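Okay, I have finished the first sleeve of the cardigan I've been threatening to knit since February and I have Thoughts. Thread, sorry in advance.

The pattern is called Vellari. It's a top-down raglan, very plain, big buttons. I saw it on someone in line at the post office and asked her about it like a total weirdo, and she was so nice that she wrote the name on the back of my receipt!

First mistake: I didn't swatch. I never swatch. I cast on, knit happily through a whole season of a baking show, tried it on, and the yoke could have fit me and my sister both. Ripped it all out.

Second try, I swatched. I even washed the swatch (who am I). It grew a full size after a soak. So if you're using anything soft and bouncy, please wash that little square before you believe anything it tells you.

Yarn talk. I went back and forth between Stamari and Stomar for weeks, and yes, those are two different yarns, and yes, I ordered the wrong one the first time. Stamari is the smooth wool. Stomar is the fluffy one that sheds on your black pants. I kept both in the end.

My shade is 3817, a kind of oatmeal. The shop also had 848, which was prettier on the screen and looked like wet cement when I saw it at a friend's place. Colors on screens are liars.

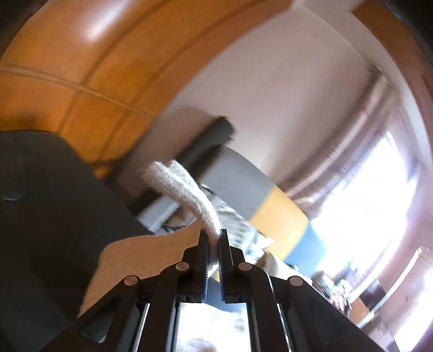
Lutfa Kumarasinghe replied asking why I don't just do the sleeves first, while I still like the project, and then reward myself with the body. Lutfa, in a top-down raglan the sleeves hang off the body, so I'm stuck doing them last. But I've been thinking about it all morning and now I want a pattern that starts at the cuffs.

Back to sleeves. They're the worst part for me because I hate small circumferences. Double points make me feel like I'm wrestling a porcupine. I switched to magic loop after two rounds and my blood pressure came right down.

The decreases are every eighth round, and I lost track at the elbow because the phone rang. I put a scrap of red thread on each decrease now. It looks goofy and it works, and you pull them all out at the end.

Question for people who have done this more than once: do you pick up extra stitches at the underarm to close the hole? I picked up two more than the pattern says and knit them together on the next round. Still a tiny gap on one side. I'll sew it shut and tell no one (except all of you).

Several people asked about yardage. The pattern says 300 grams for my size and I'm already into my last skein with a sleeve and the button band to go. So buy one more than you need! Mine had to come from a different dye lot, and I'm alternating it every two rows with the old one so the change doesn't jump out at the elbow.

Rogério Pacheco says I should block the body before I start sleeve two so I know how long it wants to be. I think he's right and I'm mad about it, because that means a day of drying and I want to knit tonight.

Buttons! There's a drawer at Havlíček, the sewing place next to the pharmacy, where everything is 30 cents. I came home with seven dark brown ones and one that I thought was dark brown until I got it under the kitchen light — it's navy. It's going at the very bottom.

Blocking mats are on the floor, the cat has been moved to the bedroom, and the tub is filling. More when it's dry.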